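Wultgate student project – bench notebook
Entry 2020-02-22
Kept by: Hywel Howells

Bench came up on the second try. On the first, the left arm would not home and the log filled with timeout messages from the elbow joint. Power cycled both arms, reseated the connector at the shoulder, homed again, no further messages. I am not calling this fixed. It is the same fault that was written up in November and closed without a cause.

Goal for the session: candy sort, both arms, operator-driven, using the new task sheet. The sheet (Ilteden rev. C) asks for red pieces in the clear bins at the sides and everything else in the white bin at the far side. Dark brown counts as "everything else". Rev. B did not say so, and two of the team had been sorting it differently, so some of the earlier runs do not agree with each other. I have marked those runs in the index and left the files alone.

Settings:
Control rate 60 Hz, both arms
Gripper force limit at the Trarkero default
Episode timeout 400 s
Operator swap after each block, block length 16 episodes

First block went through without a stop. Main loss of time was on the small yellow pieces. The fingers close above the twist of the wrapper and the piece rotates out before the lift. Coming in lower helps, but then the fingertips touch wood and the force limit trips. Approach at an angle was better than straight down. The long brown bar is easy if taken across the middle and bad if taken by the end, where it swings and clips the bin wall on the way in.

Second block we let the two arms work at the same time. Until now the rule has been one arm moving and one parked, which is safe and slow. With both live the operators have to call the center of the table out loud. Worked well enough. One near contact between the grippers over the middle, E-stop not used, right operator backed off.

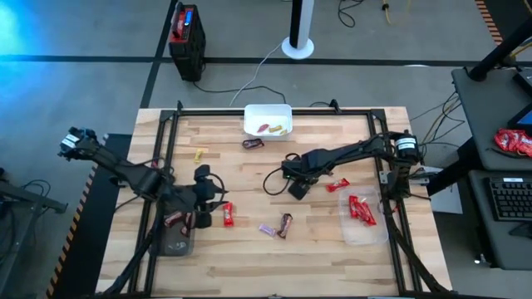

Last changed 2 weeks ago by hhowells (revision 17)

Start layouts need more thought. With the white bin placed as it is, slightly over the far edge of the table, the right arm is close to full extension to reach the far corner of it and the wrist gets slow and jerky. Either pull the bin toward the crossbar by a hand's width or accept that the left arm does all the drops on that side. I would pull the bin. Amato prefers to keep it so the new runs stay comparable with the old ones. Left open, to be settled before the next block is recorded.

Related point: loose pieces under or near a forearm at the start of an episode. A red one that sits right beside the clear bin, under the right forearm, cannot be reached by that arm without first folding back. The operators do this without thinking, but the policy trained on last term's data does not fold back at all. It pushes down from where it is. We need more episodes with that start condition and they should be tagged.

Also noted:
– Transparent bins are hard for the detector. It finds the candy through the wall and reports the piece as outside. Try a strip of matte tape on the rim before changing any code.
– Handwriting on the bottom of the left bin should come off or be recorded in the setup sheet. It is picked up as an object in a few of the overhead crops.
– Cable loop at the right gripper has too much slack. It leads the gripper on leftward moves and can drag a piece. Shorten and retie.
– Spare reds are in the bag on the desk. Replace any piece whose wrapper has opened, do not retwist.

To do, in order: swap the elbow cable on the left arm with the spare and rerun homing ten times; decide bin position; retag the rev. B runs; write the two-arm calling rule into the Ilteden sheet as rev. D.

Homing result goes here when done: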